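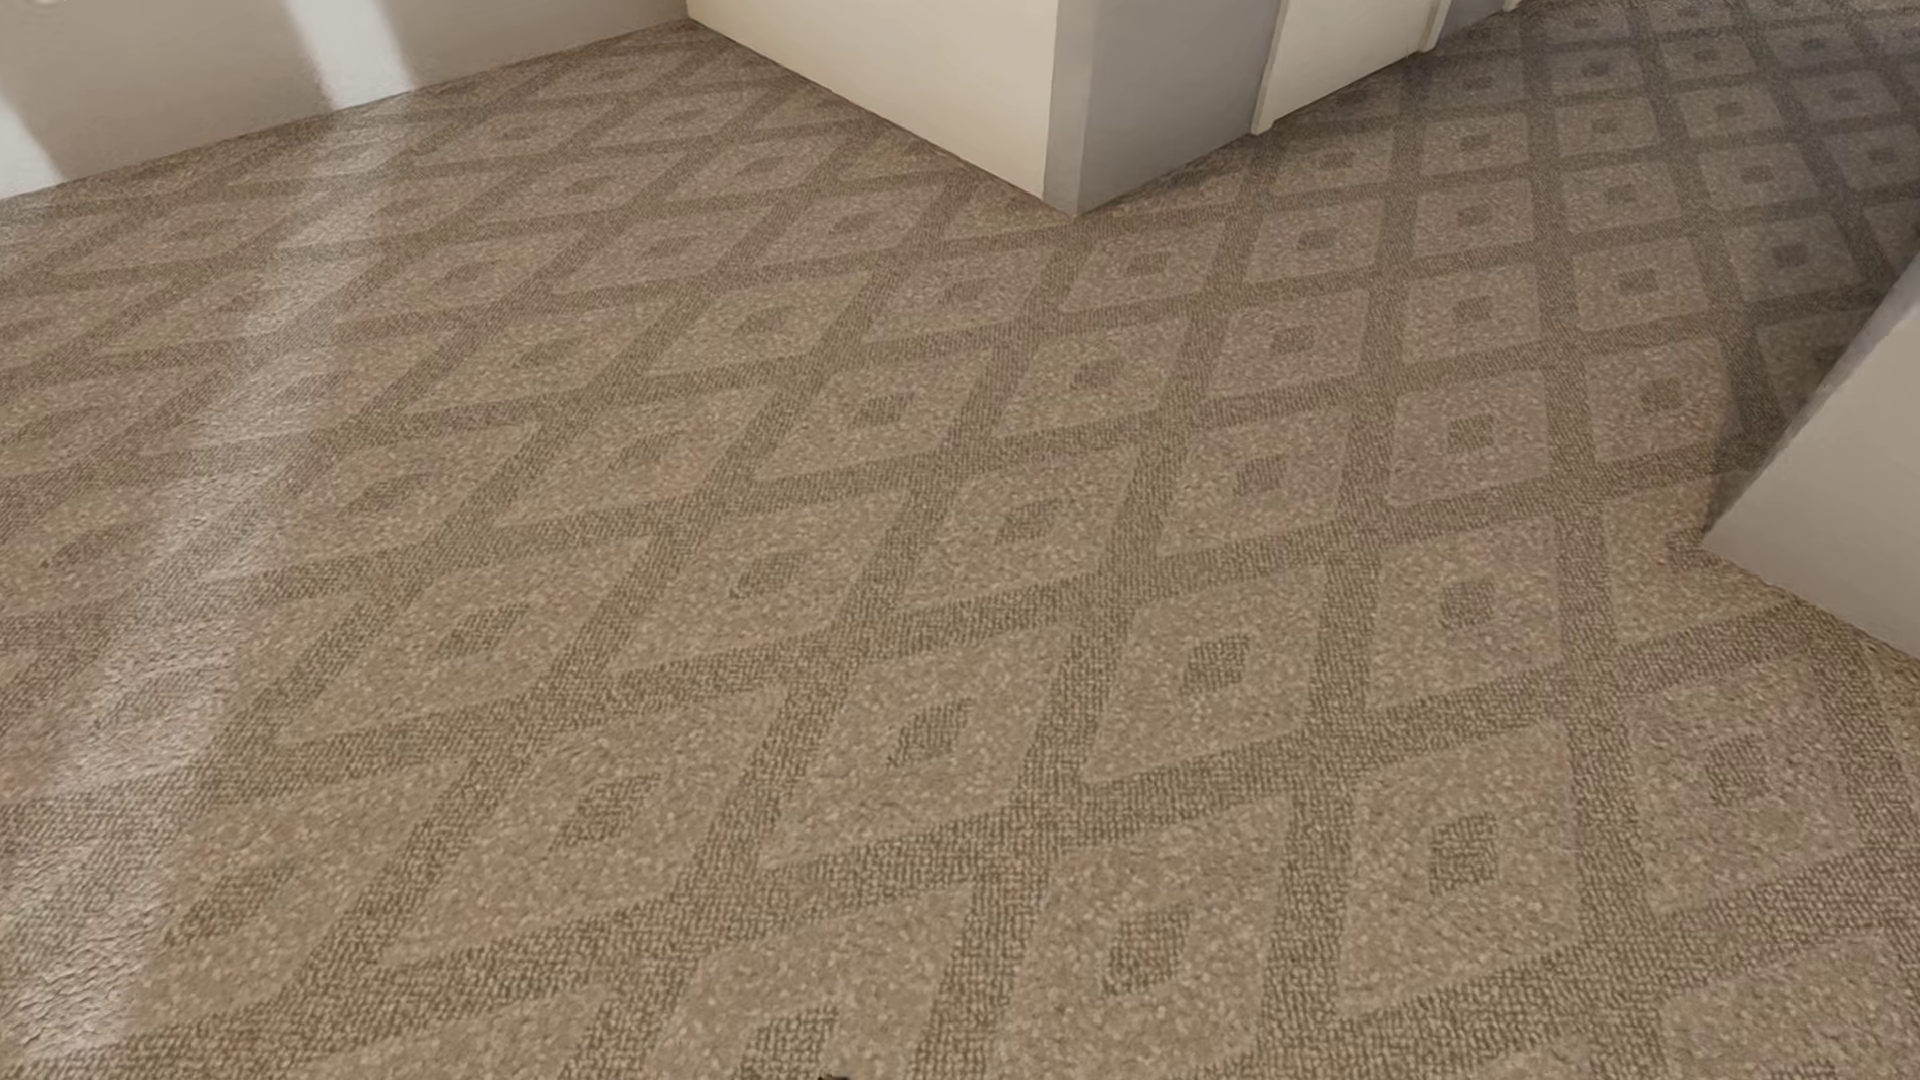 *Diamond-pattern carpet, taupe with olive-brown bands*

# Renting the Hall at Jatholm: Your Questions

Hello, and thanks for thinking of us for your party, reunion or club night! I get a lot of the same questions by phone, so I've written the answers down here. If yours is missing, please do call, I like hearing what people are planning.

**How many people can we have?**
The big room seats 190 with tables. The Bunting Room is much cozier and seats 22, and it's lovely for a baby shower or a long family lunch.

**How early can we get in to decorate?**
Two hours before your start time comes with the rental. If you're doing something grand with balloons (and some of you really do!), you can add more time when you book.

**Can we bring our own food?**
Yes, please do. Potlucks, caterers, your aunt's famous casserole, all fine with us. The kitchen has a full-size oven, a fridge and a big double sink, but no pots or serving spoons, so pack your own.

**What about candles and tape?**
Candles are welcome as long as they're in a glass holder taller than the flame. For the walls we ask for painter's tape only, and no glitter or confetti anywhere, even the paper kind.

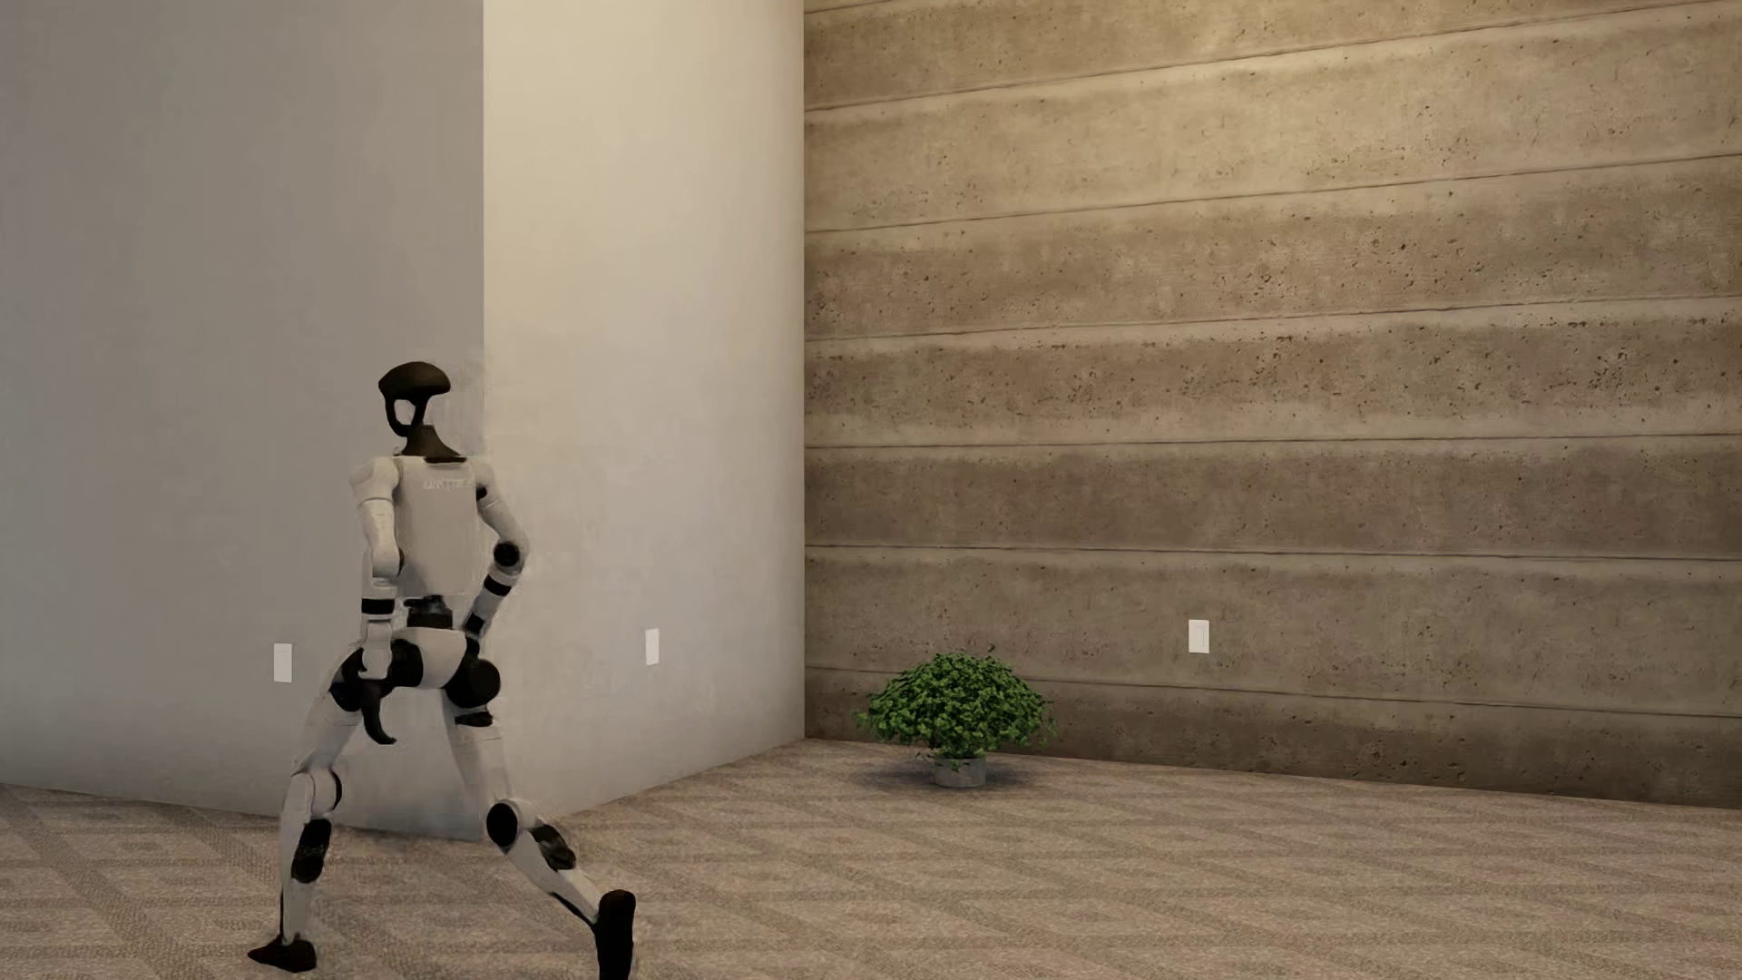

*Indoors, beside the tall white wall*

**Somebody spilled something. Now what?**
Oh, it happens at nearly every party. Blot it with a plain white towel and cool water, don't scrub, and leave me a note saying where it was and what it was. Red punch and coffee are much easier to deal with when I know which one I'm looking at.

**Where do we park?**
The lot behind the building is yours for the day. If it fills up, the Claltusham side of the street is free all evening, but please leave the bakery's driveway clear.

**When do we get our deposit back?**
Within six days of your event, by check or back to your card, whichever way you paid it.

**Can we change our date?**
You can move it once at no charge, provided the new date is open. Call or drop by the office and ask for Ansel Holloway, and bring your pink booking slip if you still have it.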